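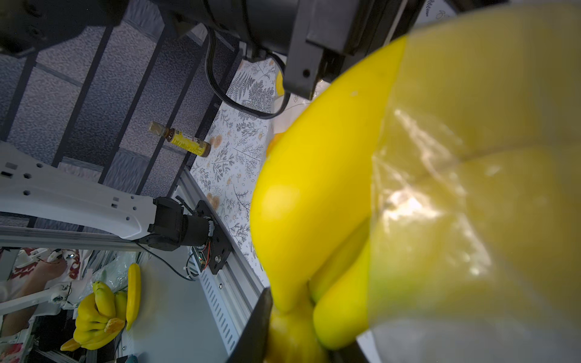
Bananas are the most forgiving thing you can bring home from the market, and also the easiest to ruin on the walk there! I learned this from Malou Hjaltadóttir, who runs the Skurnano kitchen shop in Cetby and has packed more fruit than anyone I know. A bunch in a clear plastic bag, fingers pressed together and the wrapping crinkled around them, is where she likes to start. The bag keeps the bananas from rubbing against whatever else comes along, and a tote always has plenty of whatever else.

Food > Kitchen Habits > Fruit

By Steinarsdóttir
February

Malou sorts everything at the table before anything gets put away. Fruit for today goes in an open basket, fruit for carrying goes in a zip bag, and the zip bag goes into the canvas tote last of all, on top, where nothing can lean on it. 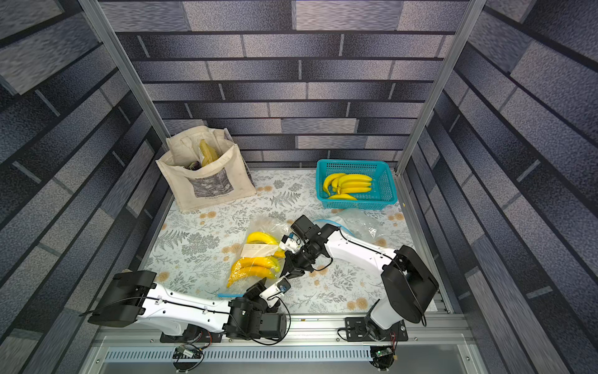 Bananas three ways: in the basket, in a zip bag and something yellow poking out of the tote.

I tried her system with one long shopping list and a bus ride of 40 minutes, and my bananas came home perfect – not a mark on them. The trick is a bag with some room in it. Lay it flat, slide the bunch in stems first, and let the plastic follow the curve (don't tug!). Squeeze out a little air if you like, but leave enough for the zipper to close easily.

We use cookies to remember your reading preferences. Accept | Manage settings

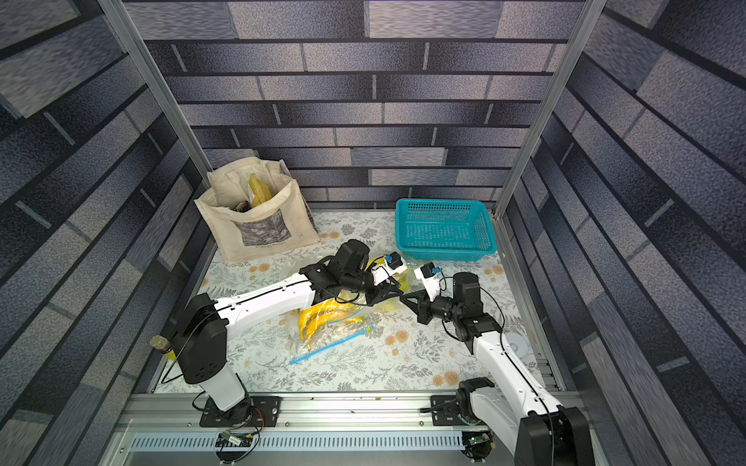 The zip-top bag at center, with the teal basket empty behind it.

Then there's the basket, my favorite part. Malou swears by plastic with holes in the sides, because you can rinse it in the sink and it's ready again by lunch. Hers lives at the back of the table, out of the way of elbows, and she fills it a bunch at a time.

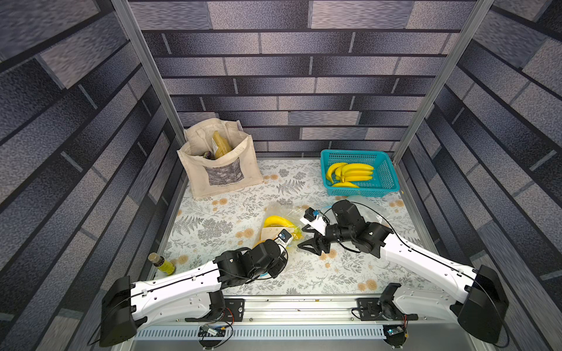

She also has strong feelings about totes. Wide bottom, two handles, canvas stiff enough to stand up by itself while you load it. Her shop carries one called the Skemon that holds up to 39 oranges – she tested it herself, on a slow afternoon – and I've been borrowing hers for weeks. Heavy vegetables go down first, then boxes, then the soft fruit. I'm taking it back to Cetby next month, and I'm bringing her some bananas in it.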